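Workshop notebook, December, after lunch

Spent most of the morning on the fruit set and I'm writing it up while I still remember which box is which. Valquíria Damasceno wants the tropical bowl finished for the Hemorlow window display, and I said yes before checking what we had on the shelf (my usual mistake!).

What we've got is the Wuderby assortment plus the older Flundwood pieces, mixed together in one crate because I was in a hurry last spring. The Flundwood fruit has the better paint. The Wuderby is lighter and rolls if you so much as lean on the bench. I'd sort them by maker again but for a bowl it really doesn't matter, you pick by color and by how they sit next to each other.

The dragon fruit is the one everybody likes and the one I worry about. All those leafy bits around the top are just asking to be bent, so the rule from now on is that it gets picked up low down, by the fat part of the body, and never by the crown. I wrote that on the crate lid too.
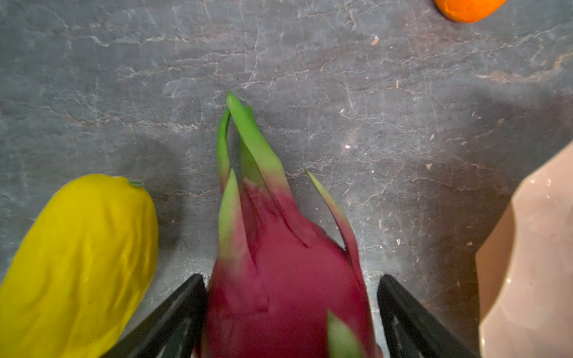 For cleaning I went back to plain lukewarm water and a drop of dish soap, with a soft brush for the creases. Three minutes in the water is plenty. The spray stuff from Ó Briain smells great but it left a film on the test lemon, and I had to go over it again with a cloth – so that bottle goes back in the cupboard for windows. Let everything dry on a towel before it goes near the tissue paper. I skipped that once and spent an evening peeling white fuzz off a pear.

Then the arranging, which is the fun part. I like the long pieces on the outside and something loud in the middle, and the round ones tucked in wherever there's a gap. Valquíria would rather see everything piled up in a heap, "like somebody came home from the market," and she may be right for a window, where people are looking from the sidewalk. 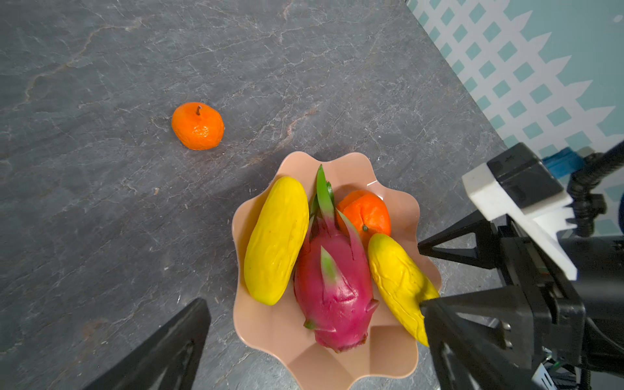

Budget note before I forget: she has 180 dollars for the whole window, bowls and cloth included. I'd put 20 of that aside for a second bowl in case one gets dropped on the way over, and the rest can go on better grapes, as ours are awful. I asked for a price on 12 bunches and haven't heard back.
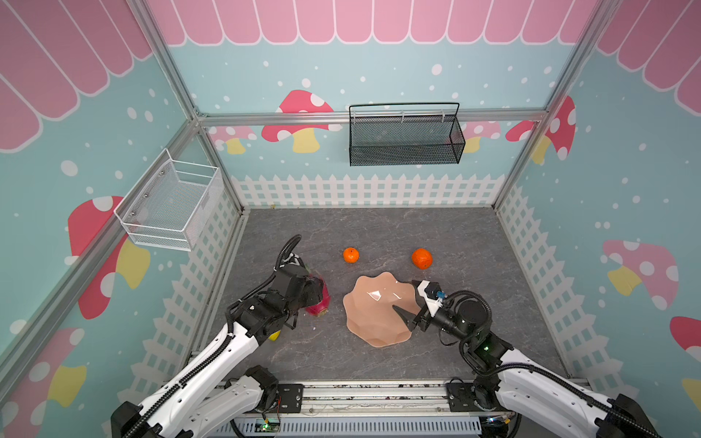

The cloth is still undecided. I had a cream linen in mind and Valquíria wants dark green, and we went back and forth on it for ages over coffee. My worry with cream is the bowl itself: that soft peach, with the wavy petal edge, would fade right into it, and the edge is the whole reason I like that bowl. On a gray top with pale veins it stands out nicely even with no fruit in it, so I'm coming around to something darker after all. Gray linen, maybe? I'll bring both samples and a scrap of the green and we can hold them up to the window at about four, when the light goes low over there.

Still to do: new tissue for the crate, a label for the Flundwood pieces, and call about the grapes.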